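# Can any of these things do real chores yet, or are we still clapping for demos?

**mopbucket_lou**

Starting this because my brother-in-law sent me yet another video of a machine folding a towel and told me I'd be out of a job by November. I run the back end of a small packing shop (11 of us on a good day) and I'd love to hand off the boring parts. Sorting returns into bins, restocking bag rolls, wiping down benches. Every time I look into it I come away thinking we're being sold the trailer and not the movie.

So, has anyone here seen one of these do a real chore, start to finish, with no one standing next to it holding a laptop?

**Tinsnips**

Short answer, no.

Longer answer, we had a demo from Presari last spring. Two arms on a bench, bins of parts, very slick. It did the parts they brought. I handed it one of our own bags of washers and it pinched the corner, lifted, and the bag slid right out. Guy said that was "outside the current task set." Bag of washers!

**halfpintgarage**

> Bag of washers!

To be fair, bags are hard. Anything that changes shape when you grab it is hard. I mess around with this stuff on weekends and I'd take a steel bracket over a plastic bag any day.

**mopbucket_lou**

Sure, but my whole shop is things that change shape when you grab them. So is my kitchen.

**gridwood_refugee**

I worked two years at Gridwood, on the floor, not in the office. We had a sorting cell for mixed supplies. I'm as sour on this as anybody, but I'll try to be specific about where it falls down, because "robots bad" doesn't help Lou.

Picking something up is the part that's come along. Take a roll of trash bags or wrapped sheeting, which is the kind of thing everybody has lying around. It's slick, it's creased, it gives when you squeeze it. A two-finger gripper can get hold of one standing on end and keep it upright over a row of bins. I'd have bet against that when I started.

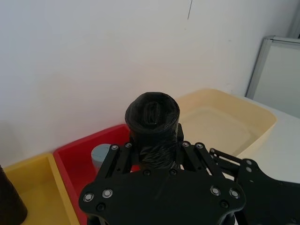
What comes after the grab is where your money goes. Which bin does it belong in? What if the right bin is full, or somebody swapped the red one and the yellow one on second shift? What if there's already a cup in there? A person moves the cup and doesn't even remember doing it. Our cell would stop and put up a yellow light and wait for me. One Tuesday I cleared 406 stops. I could have sorted the stuff by hand before lunch.

**Tinsnips**

406 in one day?? What were they paying you for, pushing the reset button?

**gridwood_refugee**

Pretty much — my title was "operator."

**DeskFanDale**

I'm going to push back a little. 406 stops doesn't mean much unless we know how many picks it made. If it did ten thousand, that's a decent day.

**gridwood_refugee**

It didn't do ten thousand. It did 570 good ones. I wrote it on my glove.

**DeskFanDale**

OK, that's terrible. Withdrawn.

I still think you're all judging by old gear, though. We have a Delorme unit at my place that loads trays overnight. Same tray, same part, same spot, and it runs. I come in at 6 a.m. and the trays are full. That's a chore. It's shop-floor work and no human did it.

**mopbucket_lou**

Same tray, same part, same spot. Dale, that's a machine tool with an elbow. I have nothing against it, we had a box taper that worked great for years. I'm asking about the guy in the video who says it'll tidy up.

**DeskFanDale**

I don't see why it stops counting once it's reliable. Dishwashers are robots by that logic, and nobody complains that they can't also do the windows.

**halfpintgarage**

Dishwasher is a good example though. Who loads it? Who scrapes the lasagna pan? The machine took the middle of the job and left us both ends.

And I'd say sorting loose things into open bins is a fair test of the ends. It's messy, it's dull, a kid can do it. If a machine could do my junk bench for a week with no babysitting I'd write the check.

**stairwell9**

Question from a lurker. My mom has bad hands and can't open packages or pick small things up off a counter. The Daltano people quoted her for a home arm. Is that a waste? She doesn't need it to be fast.

**gridwood_refugee**

For that I'd be less harsh than I've been here. Slow is fine when you're sitting beside it and can tell it which thing you mean. The trouble is mostly with machines that are supposed to decide for themselves. But make them show it in her kitchen, on her counter, with her stuff. If they'll only do it in the showroom, keep the money.

**Tinsnips**

And ask who comes out when it quits, and what they charge for the drive. Ours wanted a service contract before they'd even talk price.

**stairwell9**

Thanks, both. They said "remote support," so I guess I have my answer on the drive.

**halfpintgarage**

Remote support can't pick a pill up off the floor.

**mopbucket_lou**

Reading all this, I think I'm staying put for now. Dale, if you ever put that Delorme unit on something that isn't the same every night, come back and tell us how it went. I'd be glad to be wrong about it, I have 5 carts of returns sitting here.

**DeskFanDale**

Will do. We're supposed to try it on mixed parts after inventory. I'll post the numbers even if they're ugly.

**Tinsnips**

Write them on your glove.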